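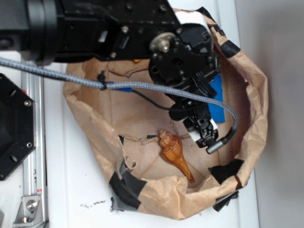 Ploltden College, Department of History, Medieval Studies Group

Against the glossary
Zofia Kozłowski, March 2023

Every January our first-year students receive a list of 99 terms. Fief, vassal, manor, tithe, guild, and so on. They learn the list, they write the test, and most of them forget it before summer. I have given this test for nine years and I would like to stop.

My complaint is with the short definition. When we write that a vassal is "a man who received land in return for military service," the student believes that the matter is closed. He does not ask in which century, or in which region, or who wrote the word down. In many charters the same word means a servant, or a neighbor with some duties, or simply a person who came to court that day. The monks who copied these charters did not have our list on the desk.

My colleague Sławomir Tomaszewski does not agree with me. He says that a beginner needs a floor to stand on, and that doubt can come later. I understand this. When I learned English I also began with word lists, and I was grateful for them. But a language teacher soon gives you sentences, and in the sentences the words start to move. In our course the sentences come in the third year, and by then many students have left us for law or economics.

There is also the question of "feudalism" itself. Historians have argued for decades about whether the term is useful at all. On our list it has one line. I think it is a little dishonest to hide such a long quarrel from people who pay to study it.

What I propose is modest. Take five terms for the whole semester. For each one, read three or four short sources in translation, from different places, and let the students write their own definition at the end. Bożena Dudek tried this with "serf" in her evening class. The definitions were long and clumsy – some filled a full page – but the students could defend them, and two of them changed their opinion in the middle of the discussion.

It will be slower, and the marking will be worse for us. A test of 99 words can be corrected on the bus. I still hope the department will try it for one year, and I am ready to take the first group myself.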